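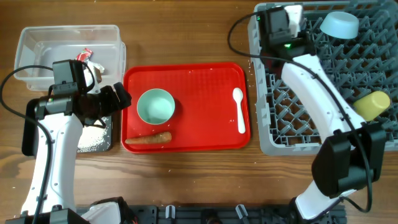 Indalis fecha ronda de 2 milhões e prepara entrada em Espanha

5 de março de 2020

A Indalis, que vende software de gestão de encomendas a distribuidores grossistas, fechou uma ronda de 2 milhões de euros liderada pela Timau, com a participação da Trevaskis. Georges Yammine, fundador e diretor executivo, recebeu-nos no escritório do Porto, onde trabalham 32 pessoas.

As conversas com a Timau duraram 11 meses. "Tivemos uma proposta mais rápida no verão, mas pedia uma fatia da empresa que eu não queria ceder", diz Yammine. O contrato foi assinado em janeiro.

Metade do dinheiro vai para a equipa comercial em Madrid. O resto paga a integração com os programas de faturação que os clientes já usam -- trabalho que, admite, está atrasado. "Prometemos isso a clientes no ano passado e ainda não entregámos tudo."

A Indalis tem 1000 clientes pagantes, quase todos em Portugal. A compra da carteira da Sadex, um concorrente de Braga, trouxe parte deles. Yammine não revela o preço. "Foi uma compra pequena. Alguns clientes saíram nos primeiros meses, como esperávamos."

Sobre lucros, é cauteloso. "Este ano vamos perder dinheiro. Está no plano que mostrámos aos investidores."

Uma nova ronda não está em cima da mesa. "Primeiro Espanha. Se correr mal, quero perceber porquê antes de pedir mais", afirma.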